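Hubmann plastic dinner plates, set in sky blue: a review after one summer

Rating: 4 out of 5

I bought these in the spring to replace a stack of china that had lost more pieces than it had kept. We eat outside from May onwards, on a paved yard, and anything dropped there is gone. I wanted something light that could go in the dishwasher and didn't look like it belonged in a nursery. I got two out of three.

The set came from Akard, the shop on the ring road, which also sells them online. I paid there and carried them home, so I can't comment on delivery. The box is plain card with a paper band round each stack of plates. No plastic film, which I liked.

Size first. They are wide and shallow with a raised rim, and a full dinner fits without the peas going over the side. They did not fit the bottom rack of our old Irkalex dishwasher in the normal slots. I have to put them in the wider row meant for pans, and that means fewer plates per load. If your machine is a narrow one, measure before you buy.

Cutting on them is fine for most food. A steak knife leaves fine marks, and after a few months ours have a patch in the middle that looks dull when you tilt it. You don't notice with food on. Tomato sauce has left no colour behind. Turmeric did, a yellow bloom near the rim of one plate, and it took bicarbonate paste and a day on the windowsill to shift most of it.

They are not for the microwave. It says so on the base, in letters small enough that my sister Rahel Sutter missed them and warmed up some rice. The plate bowed slightly and now rocks on a flat table. I don't count that against the maker, but the warning could be bigger.

As for the colour, the shop listing makes them look almost grey. They are much brighter than that, and with a shine to them.
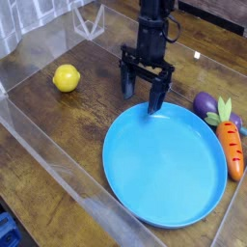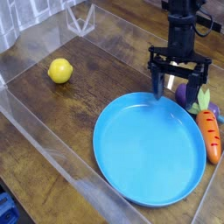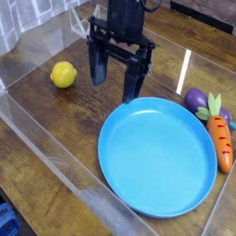
A light blue plate on brown wood.

I compared them with the Hiltus ones my neighbour has. Those are heavier and feel closer to china, and they stack more neatly, but they cost a good deal more and two of hers have chipped. Mine have been dropped on paving four or five times — once from the top step — and there is one small scuff to show for it.

Stacked in the cupboard they cling together a bit when damp, so dry them properly. In August we had 14 people over and used every plate in the house, and these were the ones people picked up first, probably because they were on top.

I would buy them again for the yard. Indoors we have gone back to what is left of the china.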